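I've been selling board care stuff through the Wilero kitchen shop for long enough that I can guess the first question in any email. It's always "my board looks thirsty, what do I put on it?" So let me tell you about the tin I keep reaching for, the Welenberg board balm (5 oz, screw lid, fits in a drawer).
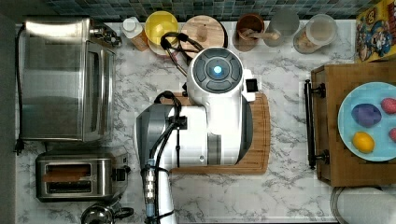
**Wilero Kitchen Shop | Care & Repair Team**

The balm is mineral oil and beeswax, and that's the whole list. No scent, no nut oils. It goes on like cold butter and softens under your palm, so don't bother microwaving it! Kwesi Bonsu on our team likes an old T-shirt, I like my bare hand, and we've agreed to stop discussing it.

How I do a board at home:

1. Wash it with a little dish soap and stand it on edge overnight. Bamboo especially, as it holds water along the strips longer than you'd think.
2. Scoop out a blob the size of a grape and rub it along the grain, both faces and all four edges. If there's a juice groove, run a fingertip of balm right around it (people skip the groove and then wonder why it goes gray).
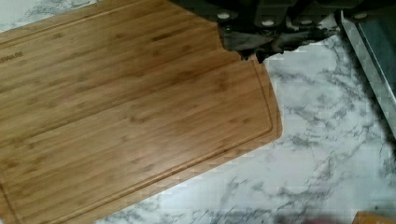
3. Leave it for 40 minutes, or through dinner.
4. Buff with a dry cloth until it stops feeling tacky. If it's still sticky you used too much, so just keep wiping.

One tin does my two boards and a rolling pin from January well into summer, and that's with me being generous. Maple drinks more of it. Bamboo is pretty tight and takes less, though the ends always want a second go.

**Sizes**

| Tin | Item no. |
|---|---|
| Small, 5 oz | 60 |
| Large, 16 oz | 116 |

The large one is for butcher block counters, mostly. Please don't put either on stone or on a sealed worktop, it'll only smear.

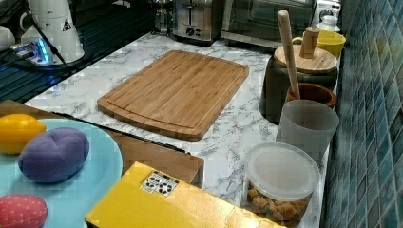 *Words by Myung-ja Yook, Care & Repair*

A few things from the inbox. Elias Semaan asked whether he can use it over olive oil. You can, but scrub the old oil off first with coarse salt and half a lemon, or the rancid smell stays under there. Yes, it's fine on wooden spoons and salad bowls. No, it won't fix a crack, and a board that's split right through should be retired. And the dishwasher is still a terrible idea, balm or no balm.

The new batch with the wider lid ships from 30th May. If you have a narrow-lid tin on order and would like to switch, write to us with your order number and I'll swap it over before it goes out.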